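**Subject:** Re: [tramach-users] Rounding of recipe yields on import
**From:** Halldóra Sveinbjörnsson
**Date:** May 6, 2023

> On import, Tramach 3 rounds every yield to a whole number of portions
> before it scales the ingredients. Our kitchen files come out of Jullport
> with fractional yields, and after the import the stock sheet no longer
> matches the batch sheet. Is there a setting for this, or do we have to
> edit the files by hand?

There is a setting, but it is not in the import dialog. Open the profile file for the source format and look for the line `yield_mode`. The default is `portion`, which rounds first and scales second. Change it to `mass` and the importer keeps the fraction until the final print step.

Two things to check before you switch:

- The unit column has to be filled in for every ingredient. In `portion` mode an empty unit is read as "each". In `mass` mode the row is skipped, and the only notice is a line in the log.
- Liquids need a density entry. Olteser exports carry one, Jullport exports do not. I keep a small side table with stock, milk, cream, oil and syrup, and merge it before import.

The order of the profile lines matters too. `yield_mode` must come before `scale_table`, otherwise the table is built with the old mode and stays that way until the cache is cleared. I lost an afternoon to that one - the numbers looked plausible and were wrong by a constant factor.

For files you have already imported, do not run the repair script on the whole folder. It works from the rounded yield, so it cannot recover the fraction. Delete the affected records and import again from source. We had 23 of them and the job took less time than reading the script.

As for the print step, the card layout has one line for yield and one for serving ware. The ware line is plain text and is not scaled, so "bowl, saucer, tray" stays as typed. The photo slot takes one picture per card and does not crop. Ours for the soup course:

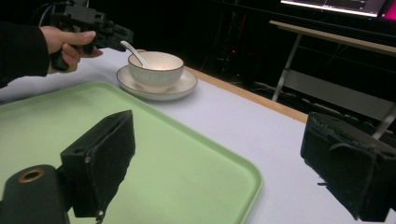

Baldursdóttir wrote to me off-list that `mass` mode also changes how sub-recipes are handled, and that I should mention it. A sauce called from inside another recipe is scaled by the parent's weight, so if the parent has no total weight the sauce comes through at its base quantity. The fix is to add `total_mass` to the parent record. I tested this on 6 records and it behaves as described.

The other open point is cooking loss. Tramach applies it after scaling, Jullport before. With a flat percentage the result is the same. With a fixed loss per batch it is not, and I know of no switch for that. I enter the fixed loss as a negative ingredient - ugly, but the totals agree.

If your sheets still differ after all this, post the profile file and one short recipe, with the log.

Halldóra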